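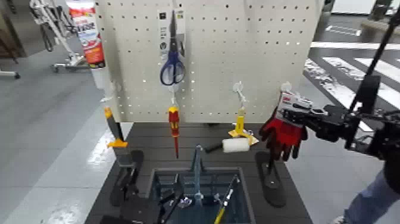 I finally got going on the pegboard idea for the tool corner at the Lavoie hall, and I am so happy with how it's shaping up that I had to write to the whole list! You'll remember we'd been keeping everything in tubs under the stairs, and every June, right before the fence painting, somebody would tip one over looking for a screwdriver. So: a white board, standing up on the slatted table, with plain metal hooks. The scissors with the blue handles are hanging on their card with the red screwdriver right below, and the yellow paint roller is over on its own white plastic hook (that one is a clip, not a bare peg, and I like it a lot better for anything with a bent frame). Red work gloves on the far right. I love being able to look up and just see what we own.

On 24/01/2020 the list keeper wrote:

> Glad someone is taking this on. A few questions before we spend
> anything more out of the Multo fund:
>
> 1. Are the hooks going to fall out every time a person takes
> something down? The ones at the Dillon workshop did.
>
> 2. What happens to the odd stuff that won't hang?
>
> 3. Should we take things out of their packages or leave the
> cards on?
>
> 4. Does it have to be screwed to the wall? The Unance people
> only let us have the room through the season and they don't
> want holes.

Taking these in order, more or less.

Hooks. Yes, I was worried about the same thing. The Dillon ones were the short kind with a single bend, and they lift right out along with whatever you're grabbing. Look for the ones with a second little bend at the back that catches behind the board. You tip them in from above and push down. If you lift the tool up and off instead of yanking it toward you, they stay put. I bought a bag of 10 to try and would happily buy more of the same. Do check the hole size on the board first! There are two common ones, and the thin hooks will flop around in the bigger holes.

Odd stuff. This is the part I was most excited to figure out. There's a dark gray open bin at the front of the table, right in the middle, and anything that's a pain to hang goes in there. I know, I know, it's a small version of the old tubs, but it's open and it's shallow enough to root through with one hand. My rule is that if the bin gets so full you have to dig, something has to move up to the board or go home with someone. The tall skinny things do better in a holder, so I've put a black one on the left side of the table.

Packages. I say leave the cards on anything new until it gets used for the first time. They already have a hole punched for the hook, and you can read the glove size without trying them on. Once a thing is opened, the card goes in recycling and it hangs by its own handle. If it has no hole in the handle, a loop of string does the job (I have a whole roll, 400 feet of it, please take some).

Walls. No holes! The board stands on the table. I'd still like some weight low down behind it before we hang hammers, and I wouldn't put anything really heavy on the top rows. If anyone has 2 old bricks they don't need, bring them along.

One more thing I'd love opinions on. Should we draw outlines around the tools? I've seen it done with a paint pen and it looks wonderful, and you can tell in a second what's missing. On the other hand I've rearranged everything so many times already that I'd be painting over outlines all winter. Maybe we live with it until June and then draw them. Colored tape on the handles might be a nice halfway step, with one color for paint things and another for garden things.

If you have hooks left over from a garage project, any length, I'll take them. Same for a decent tape measure, ours has lost its end tab and everything comes out short.

More once I've tried the bricks!

Recent messages in this list
Re: Paint left over from the Lavoie fence
Multo fund, what we have and what it's for
Who has the long ladder?
Re: Re: Unance room, hours for the season
Box of 1,000 wood screws, free to whoever wants them
Dillon workshop swap table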